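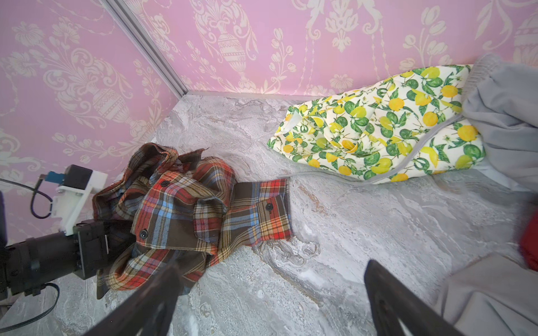
Nerna Plaid Flannel Shirt
Item 883, by Stusell

The Nerna is our everyday shirt for the colder months. It has a tartan of dark brown and red with thin stripes of pale blue and cream, so it goes easily with jeans or with grey trousers. The colour is woven in, it is not printed. There is a collar, and the cuffs close with a small dark round button.

Fabric: brushed cotton flannel, 18 colours of yarn in the range
Sizes: XS to 3XL
Weight: 400 grams in size M
Price: $47
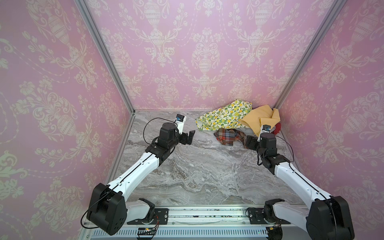

Nerna plaid with the lemon print and the mustard cloth.

Care

Wash at 30 degrees with similar colours. Please close the buttons first and turn the shirt inside out. It can go in the dryer on low, but we recommend to hang it by the shoulders. After the dryer the flannel has creases, and a warm iron removes them. Do not use bleach.

In the first wash the shirt gets a little shorter in the sleeve. If you are between two sizes, take the bigger one.

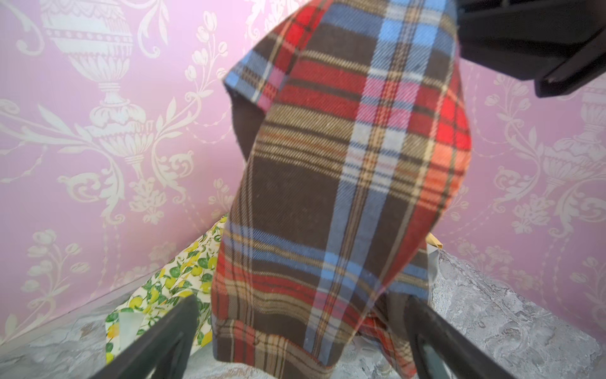 Spare buttons are sewn on the inside seam. For more of them, write to Oliwia Bednarek at our Dudek counter and tell her the item number.

Orders made before 2 p.m. leave the same day. Returns are free until the end of January, unworn and with the label.

Also from Stusell: Flanier pyjama pants, same flannel, sizes XS to XL.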